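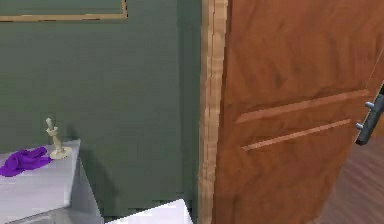 May 21, 2024
By Aiguo Cao

Hi, and thanks for clicking through to the about page! I'm Aiguo, I started Rallia, and I still answer most of the email, so if you write to us you'll probably get me.

We make practice homes for household robots. They're simulated ones, so there's no drywall dust and no landlord to call. You download a set, load it into your simulator, and your robot can get on with opening doors, picking things up off furniture and bumping into walls as many times as it needs to. Our main product is called Hoani, and it's a library of 400 rooms that you can join together into apartments and houses.

I came to this through doors. Before Rallia I spent nine years on control software for mobile arms, and doors ate a huge part of that time (ask anyone who has done it, they'll get a faraway look). A lever handle wants to be pushed down, then the whole door swings along an arc, and if it opens toward you then your robot has to back up out of its own way. We had one practice door in the lab. The software got very good at that one door — and then we took it across the hall and it fell apart.

So Hoani has lots of doors. You can set the swing, the weight, the handle height, how stiff the lever is and how hard the closer pulls, if there is one. You can change the wood, the wall color and the light too. We also leave things lying on the furniture, like a rumpled cloth or a little statuette, and you can move them or swap them for your own models. I like a room that somebody seems to live in, and I think it makes for a fairer test.

Fillow is the smaller kit, made for classrooms and hobby teams. It has nine rooms, it runs on a regular laptop, and the lesson notes are written for people who have never touched a simulator before. A license covers one school for one year, and teachers can try it free for the first month. If your laptop struggles with it, turn the shadows off first, that usually does the trick.

Then there's Hemum, our custom service, which we opened up in March. Send us a floor plan and a pile of measurements and we'll build your actual building. Please measure the door handles! People send beautiful plans with every wall marked and no handle heights at all, and then we have to go back and ask.

We're a small team and we all work remotely. Updates go out when they're ready, and the change notes are on the downloads page, along with the list of simulators we support. For quotes, bug reports or a door you think we should add, use the contact form and tell us which kit you have.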